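Stitthorpe Institute for Foreign Policy
October 12, 2022

1/ The Institute has read the government's plan to extend the observer mission in Gurnel for a further two years. We set out our position in this thread. The full paper is on our website.

2/ The mission now has 370 observers. Their task is to watch the ceasefire line and report what they see. They have no power to stop a convoy, enter a barracks or hold a suspect, and the plan before lawmakers would not change that.

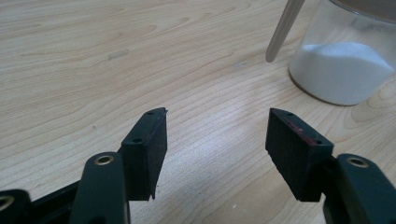

3/ We do not oppose the mission. Families on both sides of the line have been able to go back to their farms, and the market road to Stovus is open in daylight. These gains are real and should be protected.

4/ Our concern is with what the mission is being asked to stand in for. Talks between the two sides have not met since the spring. Renewing the observers' mandate without a date for new talks tells both sides that the present state of affairs can go on at no cost to them.

5/ The public record supports this view. Observers filed 313 reports of ceasefire violations in the past year. The government has published a formal response to very few of them. A report that receives no answer does little to prevent the next violation. 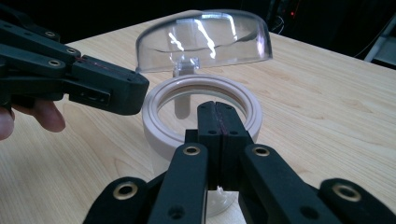 Transparent and white objects stacked on a light wooden tabletop, a black hand-held gripper to the left.

6/ Some have called for troops to be sent in place of observers. We advise against it. Neither side has asked for them, the legal basis is weak, and no one has said when they would come home. Lawmakers should not approve an armed mission on those terms.

7/ Others want to withdraw altogether. We understand the frustration – the mission is costly and the public was told it would be short – but leaving before winter would put the crossing at Stovus at risk, and with it most of the region's food supply.

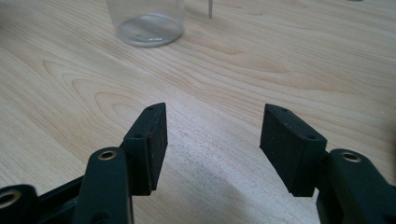

8/ We recommend a one-year extension, tied to a fixed date for talks. The Sekiguchi proposal, which would open with prisoner exchanges and leave the border question for later, is a sensible place to begin. The parties remain well apart, like the two spread fingers of the gripper above the tabletop, and the first session should be limited to matters on which they can move.

9/ We also ask that every observer report be answered in public within 30 days. Voters who pay for this mission should be able to see what was reported and what was done.

10/ Written comments on our paper are welcome through the end of October. Replies to this thread are not monitored.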